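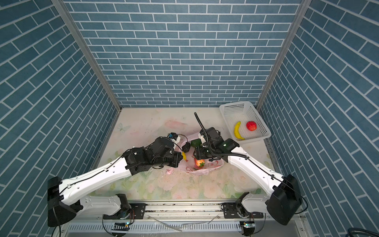

Wannasri Introduces Hallow Play Market Line for Preschools and Home Playrooms

14 Dec 2018 — Wannasri, a maker of pretend-play goods for young children, today announced Hallow, a line of artificial fruit and vegetables sold with the baskets and bags to carry them in. The line goes on sale in March through school supply dealers and independent toy stores.

Hallow is made up of 20 sets. Each set includes play food and at least one container. Buyers can choose a perforated plastic basket, a soft printed bag or both. The food includes bananas, apples, strawberries and peppers, and pieces can also be bought one at a time to replace any that go missing.

"Teachers told us the food was never the problem," said Jintana Sitthichai, product manager at Wannasri. "They had plenty of food. They wanted something to put it in, and something to take it out of again. A lot of the play is packing and unpacking, so we started with the containers and worked back from there."

The company tried the sets in classrooms at the Badano preschool group during the past school year. Children used them for shop games, picnics and cleanup time. Staff asked for bags that open wide enough for small hands and baskets that can be rinsed in a sink. Both changes were made before the final order was placed.

The baskets have holes on the sides so water drains out after washing. They stack when empty and fit on a standard classroom cubby shelf. The bags fold flat. Wannasri recommends wiping the food pieces with a damp cloth and mild soap and letting them dry before they go back in a bag.

Sets also come with a short card of sorting activities for adults to use with children. Activities include sorting by color, moving fruit from a bag to a basket, and filling an order read aloud by another child. The cards are printed in English and Spanish.

"We kept the cards short," said Montri Wattanapong, who led the classroom trials. "One side is for a group and the other side is for one child at a table. A teacher can read it while the kids are putting their coats away."

Trumano will handle distribution in the United States. Orders of over 75 sets ship free to a single school address. Dealers may place orders now for March delivery. Mixed orders are accepted, and there is no minimum for replacement pieces.

Hallow sets are intended for children ages three and up. Bags should be used with an adult nearby and stored out of reach of younger children.

Wannasri will show the full line to dealers at its showroom in Suite 121 ahead of the launch. Visits are by appointment and can be arranged through the sales office or a Trumano representative.

About Wannasri

Wannasri designs and sells pretend-play goods for homes, preschools and child care centers. Its products include play food, shop counters, and storage for classrooms.

Media contact: Jintana Sitthichai, Wannasri, extension 2045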